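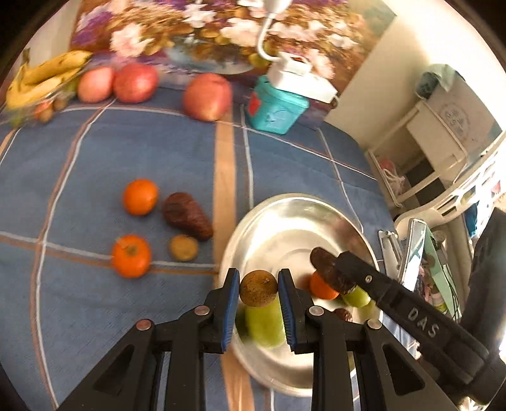 2 min read

Ticket: fruit going soft in the metal bowl
Product: Zovham wide-rim bowl
Status: open, waiting on customer

Hello, and thank you for having me back! I wrote to the Drondbridge help desk in January about a lid, and you were all so kind that I'm trying my luck again. My trouble now is the fruit bowl. I like to keep everything together on the blue tablecloth, where we can help ourselves between meals, but the small oranges get soft spots underneath after 2 days, and then the green fruit beside them starts to go too. The dried dates never seem to mind at all. I had 200 grams of them in there last time and ate every one.

I don't believe the bowl itself is at fault — it's a lovely shiny thing and it cleans up beautifully. I only want to know whether I'm filling it wrong.

Reply from Drondbridge support

How nice to hear from you again! The bowl should be fine for whole fruit, so let's try a few small changes before we talk about an exchange.

Step 1. Take everything out and sort it on the cloth. Mandarins, dates, green jujubes and longans can all sit together for a minute while you turn each one over and feel for soft places. Eat the doubtful ones first, or move them to the fridge.

Step 2. Wipe the metal with a soft cloth and a drop of Gurkier soap, rinse, and dry it well, right up under the rim. A few faint smudges on the steel are nothing to worry about. Leave apples and bananas farther back on the table, away from the small fruit.

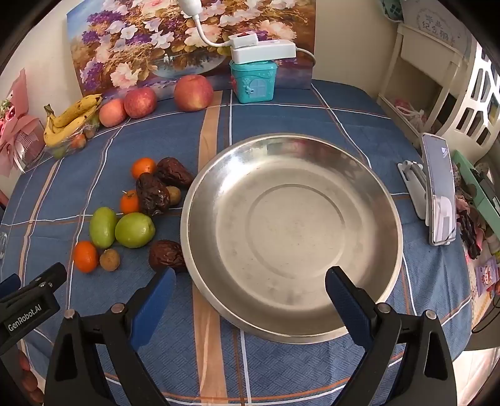 Step 3. Put the fruit back in one layer

Firm pieces go in first, with a little room between them. Keep the dates in a dish of their own if you have one — the small Softić dish is a good size. Check again after 4 days and write to us on this same ticket, even if all is well.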